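From: Ivan Tkachenko
To: Putano list
Subject: Re: [putano] clearing a table, still?

Shona Leckie wrote:
> We watched the Llewellyn demo again in January and I still can't tell
> what it proves. It moved 90 cups from one rack to another. My mother
> would like something that clears the table after people have been
> over. Is anyone near that, or should I tell her to wait 5 more years?

Tell her to wait, but I wouldn't put a number on it.

Racks are the easy end. Every cup is the same and sits in the same place. At Grusgate we had an arm on the packing line that did 2768 cartons in one shift and stopped twice. The same arm, given a bin of mixed returns, needed a person next to it the whole time. Bags were the worst. It would pinch a corner, lift, and the weight would slide to the other end.

A home table is closer to the returns bin. Boxes are fine if they fit in the hand. Anything clear is trouble for the depth sensor. Soft packets change shape when you touch them, and a cloth moves if you drag something across it. Then there is the question of what goes where, which my kids can't answer either.

The Ballport people have over 3361 recorded picks by hand now and say packets are getting better. I haven't seen their failure counts, so I can't say how much better.

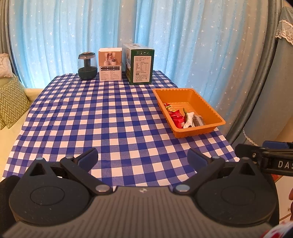
Ivan Tkachenko

Take the orange tray on the checkered cloth. I'd expect a decent system to lift the fuller red packet. The crumpled one I'm less sure of, and the thin green item has the white one partly under or over it, so you have to pick an order. The pink-and-white box at the far end is simple if the fingers open wide enough. I would leave the appliance with the clear body for last.

Shona, if you have the cycle times from the Llewellyn demo, please send them to the list. I only have the video, and parts of it look sped up.

Ivan

Putano list | Contact the list owner | Back to top
2 replies | 5 shares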